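Section 9. Starting the robot on a guest room

I've been cleaning rooms for a long time, and I wrote this section because the old one read like it was for engineers (sorry, Edgars!). It's for housekeepers on their first shifts with the Pronov robot.

1. Walk the room before you bring the robot in. Open the curtains, pick up anything small from the floor, and strip the bathroom as usual. Bathrooms are still all ours.

2. Roll the robot to its starting spot and press the green button on the tablet. Wait for two beeps.

Note: One beep means it's still loading the floor plan. Don't push it around while it does that, or you'll be starting over like I did all through July.

3. Tap Clothes, then Bed. Always in that order! If you tap Bed first, it'll try to straighten the duvet with somebody's shirt still on top.

4. Stay in the room for the first pickup. After that you can go do the bathroom, but keep the door open so you can hear it.

CAUTION: Keep your hands out of the grippers, even when they look parked. To free something that's stuck, hit the red stop on the tablet first.

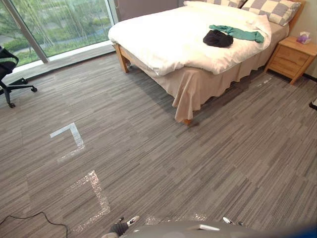 Agnese Kairys

5. Check the bed before you tap Go. A dark thing in a heap with a green thing lying partly over it can get read as one item, so pull them apart on the duvet and let the robot take them one at a time.

6. Look at the floor, too. Leave the tape marks where they are, and move any loose cable out of the way.

7. When the tablet says Done, look the room over yourself and sign it off under your own name. You're the one who decides it's ready.

Note: We used to get 20 minutes a room and we still do. Birutė Laur got that in writing before we agreed to any of this. If your tablet shows less, tell her, and don't rush to match it.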